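Held Up by Wire

Cable bracing is back in the workroom, and it costs less than you think

31/05/2022

Started with a wobble. My own, in a rented workroom in Fodport, on a table I'd built over a long weekend and was pretty proud of until I leaned on it. Tall frame at the back, shelf up top, fabric hung behind so I didn't have to look at the water heater. Put a sewing machine on it and the whole thing swayed like a ferry.

More wood, was my first thought. Everybody's first thought. Then a man at the Fatilow hardware counter looked at my sketch for maybe four seconds and drew an X on it. "Wire," he said, and went to find some.

That was October. I've since been in a lot of other people's workrooms and garages, and the X is all over the place. Behind potting benches. On the back of a record shelf. On a tall, skinny plant stand in a dentist's waiting room, where I spent a happy 15 minutes on my knees looking at the fittings and had to be called twice.

Why an X

Short version. A rectangle made of four sticks wants to become a diamond. You can stop it with a sheet of plywood, which is heavy and blocks the light and the outlet. You can stop it with a diagonal board, fine, ugly, in the way of your elbows. Or you run a thin cable corner to corner. Cable is useless if you push on it and terrific if you pull, so you need two, crossed, and whichever way the frame tries to lean, one of them goes tight and says no.

Sailboats do it. Old barn gates do it with a single wire and a twisted stick. Screen doors too, the kind that came with a little kit in a paper envelope.

With a post in the middle it gets more interesting. The cables come in to the post from both sides, high and low, and you're bracing two narrow bays where you had one wide one. Steeper angles, though, and a steep cable has less sideways pull in it. So you don't want the bays too skinny. Mine are 24 inches each. Could be wider. I had the lumber I had.

The fitting is the whole trick

A cable you can't tighten is a clothesline. What you want partway along is a tensioner, a turnbuckle or one of its cousins. You turn the body, the ends draw together, slack goes away. Hook ends are quick and they fall off when you bump them. Eye ends stay put. Jaw ends are the fancy ones and you'll pay for it.

Put it where your hand can reach. I know. But I've seen two benches now with the tensioner tucked down behind a drawer unit, and both owners adjust them with a screwdriver taped to a yardstick.

I bought mine from Rasesex, a small outfit that sells rigging bits by mail, mostly to people hanging shade sails. Item 3924 in the catalog, if you care, the smallest one with an eye at the top. It has held fine. The finish has gone a bit dull near the threads.

Tightening: less than you want. Finger tight, then a half turn on one, then a half turn on its opposite, and keep walking around like lug nuts on a wheel. Pluck them. They should sound sort of alike. If one is singing and the other goes thup, you've pulled the frame out of square and the top shelf will tell you all about it when your pencils roll off. Measure corner to corner both ways, loosen, start over. I started over three times.

Where the feet go

Here's where people skimp. All that pull has to land somewhere, and a post just standing on a tabletop by gravity will creep. Little triangular brackets at the foot, one each side. A rail along the back edge so there's something to screw into besides the top itself. Corner brackets where the cables come down.

At Amoah, a shared workroom on the other side of the river, they print theirs in plastic, in whatever color is on the spool. Looks cheerful, I was suspicous. But the load is small on a bench frame, and theirs have lasted through two moves and a flood in the hallway. For anything holding real weight over your head I'd still go with steel. Call me old fashioned.

The curtain question

Half the braced benches I've seen have cloth behind them. Makes sense, the wire leaves the back wide open, so now you're staring at whatever is back there. Black is popular. It hides a multitude of shelving. It also shows every crumb of lint and goes hazy wherever a lamp hits it, so if that bugs you, go charcoal.

Hang it behind the cables, not over them. Fabric draped on a tight wire gets a crease line that never comes out, and the wire rubs it thin. Leave a gap, an inch will do. Hem heavy at the bottom. Iron first (I did not iron first).

Dark top with a dark cloth is a nice calm place to work, by the way. A pale cup, a spool of thread, a bolt you dropped, it all jumps out at you. Only downside is the coffee ring.

What it costs

Less than the plywood, in my case. Cable is sold by the foot and thin stuff is cheap. The fittings add up. So do the little crimped sleeves, and the tool to crimp them, which you will use once and lend out forever. One woman at Amoah redid an entire wall of frames, cloth and brackets included, for 200 dollars and thinks she overpaid for the cable.

Buy extra cable. You'll cut one short. Wear gloves for that bit, the frayed ends are nasty little things, and wrap a turn of tape around the spot before you cut.

Check the tension when the heat comes on for the winter and again in spring. Wood moves, cloth sags, screws back out a hair. A quarter turn, pluck, listen. Takes less time then finding the level.
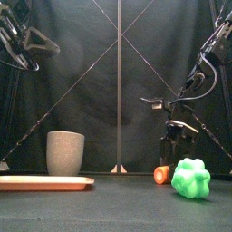
Cables meet at a slim metal post, with triangular brackets at its foot and black cloth behind.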